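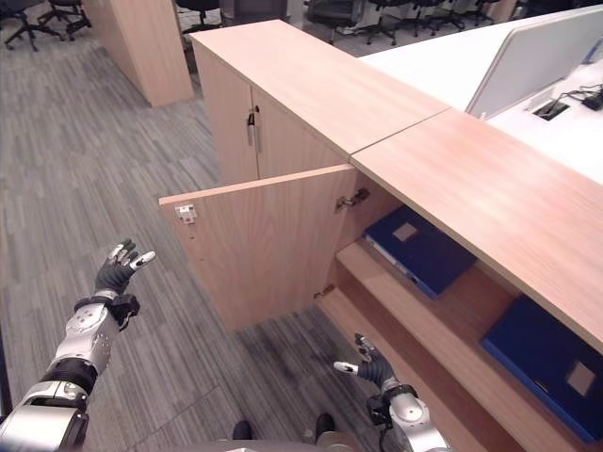

本データセットには何が収録されているか。

医療費支援を目的とする募金ページのうち、募集を終了した1099件について、目標額、到達額、募集期間、更新報告の回数などを表形式で収録している。

読了時間 4分
シェア 3　コメント 0

Trosamton 医療費募金記録データ README

概要

本データは、募金仲介サイト Nomau に掲載された医療費募金の記録を、研究および制度設計の参考資料として整理したものである。編集は Ultico が担当し、金額の突合は Mansour が行った。募金ページの本文、写真、寄付者の応援メッセージは収録していない。

収録範囲

対象は、入院、手術、投薬、通院交通費のいずれかを使途に掲げた募金である。葬儀費用、学費、災害見舞いを主たる使途とするものは含まない。複数の使途を併記した募金は、開設者が最初に記載した使途により分類した。
募集期間の上限は90日とし、延長が認められた募金については延長後の終了時点の値を採用している。期間中に開設者が取り下げた募金は、状態欄に「取下」と記録したうえで残した。

ファイル構成

campaigns.csv　募金ごとの基本記録。一行が一件に対応する。
updates.csv　更新報告の投稿時期と種別。本文は含まない。
codes.csv　使途区分および地域区分の符号表。
CHANGES.txt　版ごとの修正履歴。

文字コードは UTF-8、区切りはカンマである。campaigns.csv は24列からなり、列名は英小文字とアンダースコアで表記する。欠測は空欄とし、ゼロとは区別する。到達額がゼロの行は、寄付が一度もなかったことを示す。

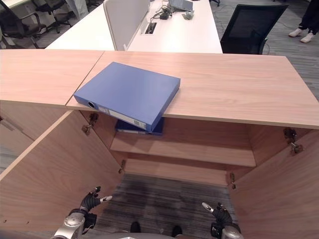
金額はすべて円単位の整数で、決済手数料を差し引く前の値である。手数料率は時期により改定されているため、受取額を推計する場合は codes.csv の fee_period を参照されたい。外貨による寄付は、決済時点の換算額を Nomau の記録どおりに用いた。

除外と修正

原記録のうち147件は、使途の確認書類が提出されていない、または同一患者について重複して開設されたことを理由に除外した。1099件はこの除外後の件数である。重複の判定は、医療機関の区分、地域区分および開設時期の組合せにより候補を抽出し、担当者が目視で確認した。候補のうち判断がつかないものは残し、dup_flag に「要確認」と付した。

個人情報の取扱い

患者および開設者の氏名、年齢、医療機関名は、受領の段階で削除されている。診断名は大区分に置き換え、該当件数が少ない区分は「その他」に統合した。地域は都道府県より広い単位で示す。利用者は、他の公開情報との照合により個人を特定する行為を行ってはならない。
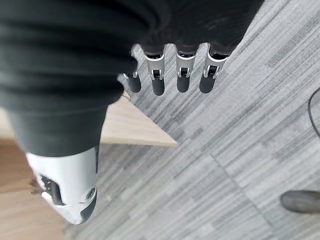

ロボットハンドの指先と黒色の布カバー

利用上の留意点

本データは、募金を開設した世帯のみを対象とする。医療費の負担が重くても募金に至らなかった世帯は含まれず、医療費負担の分布を推計する用途には適さない。到達率は目標額の設定に大きく左右される。目標額の算定根拠は開設者ごとに異なり、見積書に基づくものと概算によるものが混在している。
更新報告の回数と到達額の間には正の関連が認められるが、因果関係を示すものとして引用することは控えられたい。長期の治療では報告の機会そのものが多く、募集期間の影響を分離できていない。
寄付者に関する項目は、件数と金額の合計のみである。継続寄付者の割合や匿名寄付の比率を求めることはできない。

利用条件

学術研究、行政上の調査および非営利団体の内部資料としての利用を認める。再配布する場合は本 README を添付し、加工の内容を明記すること。募金の勧誘または広告への利用は認めない。

引用表記

Ultico 編「Trosamton 医療費募金記録データ」

更新と問合せ

改訂は毎年9月に行う。誤記の指摘は、対象ファイル名と行番号を添えて Ultico のデータ管理窓口に提出されたい。受付は午前10時から午後4時までとする。採用した修正は次の版で反映し、CHANGES.txt に記載する。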